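Home Papers Authors Browse Issues Contact
Search this site Enter keywords Go

5. The Open Day at Mindthorpe

5.1 What we wanted from it

I'll admit I had low hopes for the open day. We'd spent most of the spring with the same two operators, and by July they were so good at the jar task that our numbers had stopped telling us much. What we needed was people who had never held one of our grippers. So when Mindthorpe offered us a dark little room at the end of the hall for their summer open day, I said yes before Alaric Achterberg had even finished reading me the email.

The plan was simple. Visitors came in, got a short spoken intro (I kept it under 5 minutes, mostly), and then took a hand-held gripper in each hand and worked with the jars on the table. No robot arm, no simulator, no practice round. We logged every attempt under the Briltadar protocol from Section 3, and we let people quit whenever they felt like it. In total 70 visitors tried it and left us 307 attempts, far more than I'd brought disk space for! Alaric drove back to Plevden at lunch to get another drive. 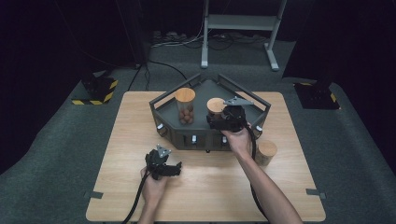

Figure 4. Jar task with two hand-held grippers, open day session.

The first thing I noticed was how differently people used their two hands. Our regular operators keep both grippers busy. Visitors tended to park one and do everything with the other, and a lot of them forgot the parked one until I said something. I tried hard not to say something, but I'm a talker, and you can hear me on the audio more than I'd like. Those attempts are flagged in the Kurian set and left out of Table 6.

The second thing was the lids. I had figured lids would be the easy part and that small round items would give people grief. Visitors told us the opposite: most said they couldn't tell how hard they were squeezing, so they came at the lids slowly and from odd angles. I love this part of the data. It has wrist poses in it that neither of our trained operators ever produced, and Section 6 looks at whether they help a policy or just confuse it.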